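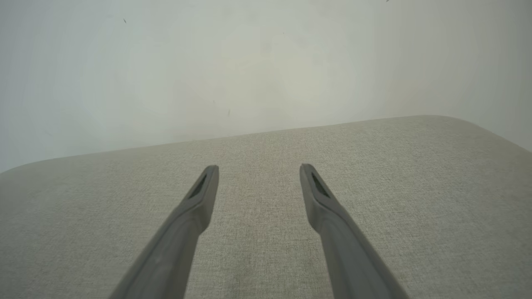 Start Aktuelles Projekte Werkstatt Presse Kontakt

PRESSEMITTEILUNG

Offene Werkstatt Magagula stellt Eigenbau vor: zweiarmiger Faltroboter "Zinine" legt Wäsche

Bauunterlagen ab sofort frei verfügbar, Vorführung im März

9. Dez. 2021 – Kurz und ohne Umschweife: Zinine faltet. Langsam, nicht immer schön, aber das Gerät faltet. Die offene Werkstatt Magagula gibt heute den ersten vollständigen Bauplan ihres zweiarmigen Roboters frei. Dazu Stücklisten, Druckdateien für die Finger, Verdrahtungsplan, Steuerprogramm. Alles zum Herunterladen, alles zum Nachbauen, auch zuhause.

Angefangen hat es mit zwei gebrauchten Armen und einem Streit darüber, wer die Handtücher der Werkstatt zusammenlegt. Daraus wurden 36 Bauabende. Gearbeitet wurde nach Feierabend, meist zu dritt, manchmal allein, einmal bis weit nach Mitternacht wegen eines vertauschten Steckers.

Projektleiter Themba Cele: "Wir wollten wissen, ob man sowas in einer Gemeinschaftswerkstatt hinbekommt, mit dem, was da ist. Drehbank, zwei Drucker, Lötplatz. Mehr hatten wir nicht."

Was Zinine kann

Zwei Arme, je ein Greifer mit zwei Fingern. Kameras an den Handgelenken, eine weitere oben. Die obere Kamera sucht das Kleidungsstück, die Handgelenkkameras übernehmen kurz vor dem Zugreifen. Gefaltet wird auf einer gepolsterten, stoffbezogenen Fläche. Auf der harten Werkbank sind die Fingerspitzen anfangs ständig aufgesetzt und haben den Stoff nur vor sich hergeschoben. Auf dem Polster geben Unterlage und Finger beide etwas nach, der Griff unter den Saum klappt deutlich öfter.

Zurzeit beherrscht das Programm kurze Hosen und einfache Handtücher. T-Shirts: in Arbeit. Hemden mit Knöpfen: nein. Socken wurden versucht und wieder gestrichen.

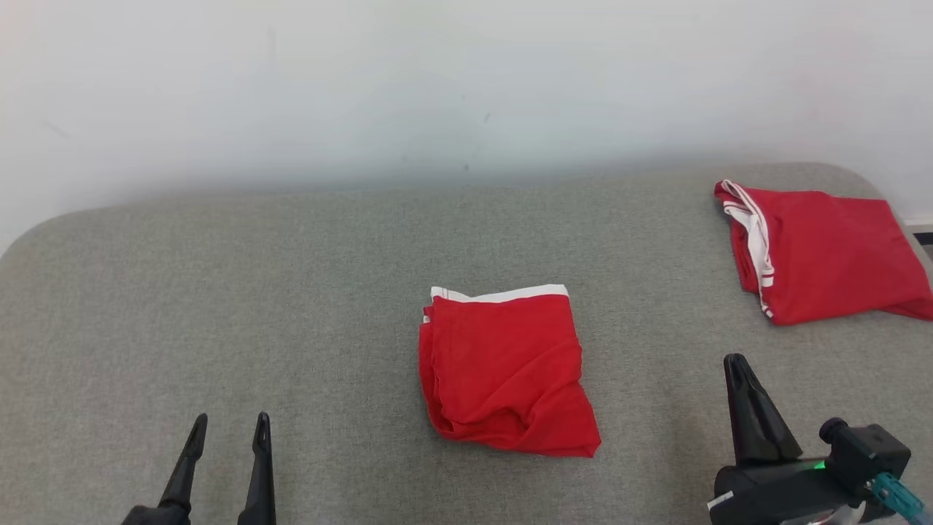 Faltfläche mit zwei roten Kleidungsstücken, das vordere zusammengelegt, das hintere zerknüllt. Unten die beiden Greifer.

Bis zur heutigen Freigabe liefen 1000 protokollierte Faltversuche. Davon mussten 258 abgebrochen werden, weil ein Finger den Stoff verlor oder zwei Lagen statt einer erwischte. Die Protokolle liegen den Unterlagen bei, auch die peinlichen. Wer daraus etwas ableiten kann, soll das bitte tun und sich melden.

Die Finger

Hier steckt die meiste Arbeit. Erste Fassung: zu breit. Zweite: schmal genug, aber beim dritten Abend gebrochen. Die jetzige Form verjüngt sich zur Spitze hin und läßt sich auf einem gewöhnlichen Heimdrucker herstellen, ohne Nacharbeit außer Entgraten. Gewechselt wird mit einem Inbusschlüssel, ein Finger in wenigen Minuten. Ersatz gehört in die Schublade, und zwar mehrfach. Die Druckdateien tragen den Namen Ornero und können einzeln verwendet werden, also auch an anderen Greifern mit passendem Lochbild. Maßzeichnung liegt bei.

Beim Material hat die Werkstatt lange herumprobiert. Weiche Spitzen greifen Frottee gut, bleiben aber an glattem Sportstoff kleben und ziehen die fertige Falte wieder auf. Harte Spitzen rutschen. Der jetzige Kompromiss steht samt Druckeinstellungen im Handbuch, Kapitel Greifer. Andere Mischungen ausdrücklich erwünscht.

Die Steuerung

Das Steuerprogramm heißt Drivamero und läuft auf einem ausrangierten Bürorechner. Keine Anbindung nach außen nötig, kein Konto, keine Gebühr. Bewegungen werden von Hand vorgemacht, aufgezeichnet und anschließend als Grundlage für die selbständigen Durchgänge genommen. Das Vormachen dauert, ist aber in der Werkstatt inzwischen die beliebteste Aufgabe, zumal man dabei sitzen kann.

"Die Falte selbst war gar nicht das Schwere", so Cele. "Schwer war der Anfang. Ein Knäuel liegt jedesmal anders da. Wo ist der Bund, wo ist das Bein, was ist innen. Daran haben wir den halben Sommer gesessen."

Hilfreich waren kräftige Farben und ein Bund, der sich abhebt. Einfarbig graue Wäsche auf grauem Bezug erkennt Zinine noch schlecht. Wer nachbaut, sollte den Bezug passend zur eigenen Wäsche wählen, oder umgekehrt.

Nachbau zuhause

Das Handbuch umfasst 47 Seiten und ist für Leute geschrieben, die schon einmal gelötet und gedruckt haben. Vorkenntnisse im Programmieren sind nützlich, für die Grundfunktion aber nicht zwingend. Platzbedarf: eine stabile Tischplatte für das Gestell, davor die Faltfläche. Eine ruhige, helle Wand dahinter erleichtert der oberen Kamera die Arbeit. Gleichmäßiges Licht, keine Schreibtischlampe von der Seite, das gibt Schatten und die hält das Programm gern für Säume.

Reihenfolge beim Aufbau, bitte einhalten:

Erst das Gestell ausrichten und verschrauben. Dann Arme montieren, noch stromlos. Kabel mit Schlaufe verlegen, damit am Handgelenk nichts zieht. Greifer einzeln prüfen, danach beide zusammen. Kameras zuletzt, sonst stellt man sie zweimal ein.

Zur Sicherheit: Not-Aus in Griffweite, Hände weg von der Fläche solange die Arme unter Strom stehen, Kinder und Haustiere raus. Die Kräfte sind im Programm begrenzt, eine eingeklemmte Fingerkuppe tut trotzdem weh. Die Werkstatt übernimmt für Nachbauten keine Haftung. Das Gerät hat keine Zulassung als Haushaltsgerät und ist nicht zum Verkauf bestimmt.

Bekannte Schwächen

Die Liste ist lang, hier nur das Gröbste. Nach längeren Läufen verstellt sich die linke Handgelenkkamera um eine Winzigkeit und muss nachjustiert werden. Der Steckverbinder am rechten Arm mag keinen Zug. Sehr dünner Stoff wird beim Ablegen mitgeschleift. Liegt ein Teil zu weit hinten auf der Fläche, kommt der Arm zwar hin, hat dann aber keinen Platz mehr zum Wenden; das Programm zieht das Stück vorher nach vorn, und das gelingt mal so, mal so. Und Stapeln fehlt noch ganz. Gefaltetes wird bislang von Hand weggenommen und in den Korb gelegt.

Wie es weitergeht

Im März folgt eine öffentliche Vorführung in den Räumen der Werkstatt. Mitgebrachte Wäsche ist willkommen, sauber bitte. Wer schon einen Nachbau begonnen hat, kann Greifer oder Platinen mitbringen, der Lötplatz ist an dem Abend besetzt. Genauer Termin wird auf der Projektseite bekanntgegeben, sobald der Raumplan steht.

Bis dahin stehen an: T-Shirts, Stapeln, leisere Antriebe. Letzteres vor allem auf Wunsch der Holzwerkstatt nebenan, die sich über den Lärm beschwert hat. Ausgerechnet die Holzwerkstatt.

Gesucht werden außerdem Mitbauende mit Erfahrung in Bildverarbeitung sowie jemand, der das Handbuch ins Englische überträgt. Bezahlung gibt es keine, Kaffee schon. Spenden an Motoren und Getrieben nimmt die Werkstatt gerne an, auch defekte, dann bitte mit kurzer Fehlerbeschreibung.

Über die Werkstatt Magagula

Magagula ist eine gemeinschaftlich betriebene offene Werkstatt mit Bereichen für Metall, Holz, Elektronik und Textil. Mitglieder nutzen Maschinen und Flächen gegen einen Monatsbeitrag, Gäste nach Einweisung. Zinine ist das erste gemeinsame Projekt der Bereiche Elektronik und Textil. Die Nähgruppe hat den Bezug der Faltfläche beigesteuert und die ersten Faltfolgen auf Papier festgehalten, die Elektronikgruppe den Rest.

Hinweise für Redaktionen

Abdruck frei, Beleg erbeten. Der Name Zinine bitte ohne Bindestrich und nicht in Großbuchstaben. Interviews mit Themba Cele nach Absprache, am besten abends, tagsüber ist er schlecht zu erreichen. Drehtermine am laufenden Gerät sind möglich, brauchen aber Vorlauf, weil die Arme vorher eingerichtet werden müsssen und die Deckenbeleuchtung dabei nicht verändert werden darf.

Ansprechpartner für die Presse: Themba Cele, Werkstatt Magagula, Bereich Elektronik. Anfragen über das Kontaktformular, Betreff "Zinine Presse".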